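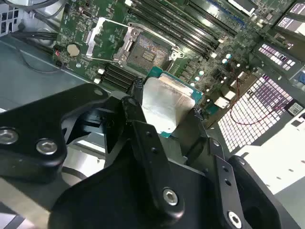 Londska, February

Search the archive All lists Go

Subject: Re: Silence at the Serkar retreat

Dear friends,

I answer below the message that came yesterday evening, and then I add some practical points for the retreat. Please forgive me if I repeat what you already know from last year.

> I would like to come to Serkar again but I have a question about the
> silence. Last year we kept it from evening prayer until after breakfast,
> and now the letter says it will continue through all meals. For me the
> talk at the table was the best part. I live alone and I eat in silence
> every day, so I do not feel it as a spiritual exercise. Is it possible
> to have one table where people can speak? Also, is Psalm 17 still the
> text for the first evening? I was asked to read and I want to prepare.

Thank you for writing this openly. I have thought about it during the whole day, and I must say that I did not see it from this side before. When I proposed silent meals, I was thinking of my own house, where the television is on and the children are shouting, and where a quiet plate of soup would be a gift. For a person who has quiet soup all year it is a different thing.

I do not think a speaking table in the same room will work. The dining room at Serkar has a stone floor and every word goes to the other end. But the small room next to the library has a stove and a good table, and the house allows us to use it. My proposal is that lunch is shared with conversation for those who want it, in the small room, and that the evening meal is silent for all of us, with reading aloud. The reading would be from the letter of James, beginning in chapter 2, because we finished chapter 1 last autumn. If somebody is unhappy with this, please write to the list and not only to me.

Yes, Psalm 17 is still the text for the first evening. Please read it slowly. After "hide me under the shadow of your wings" we would like to have a pause before you continue – longer than feels comfortable, as we said last time. The closing hymn is number 191 in the green book. Those who have only the older book will not find it there, so I will bring copies.
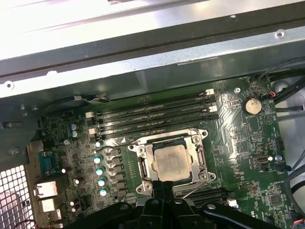

Practical points

Travel. The Trirnex bus leaves Londska from the stop behind the church and not from the station. It does not wait. From the Serkar stop it is a walk uphill on the gravel road, and in February this road can have ice, so please wear proper shoes. If you have a heavy bag, tell me and I will ask at the house if somebody can meet you with a car.

Food. The bread comes from Võ as before, and I have asked for one kind without seeds. Those who fast should simply tell the kitchen when they arrive. You do not need to explain your reasons to anybody.

Rooms. The heating in the upper corridor is weak during the night. Extra blankets are in the chest under the window. I ask the younger ones to take the upper rooms, please.

Telephones. We do not collect them. Each person decides, but in the chapel they must be off – also the vibration, which on the wooden benches is louder than the ringing.

Payment. You can pay on arrival, in an envelope, without your name if you prefer. If the price is a difficulty, write to me privately and you will come anyway.

I still need one person for the morning prayer at 7, only to open the chapel and light the candles. I can do it myself, but I am told that I do too much myself.

With greetings and prayers,
your retreat secretary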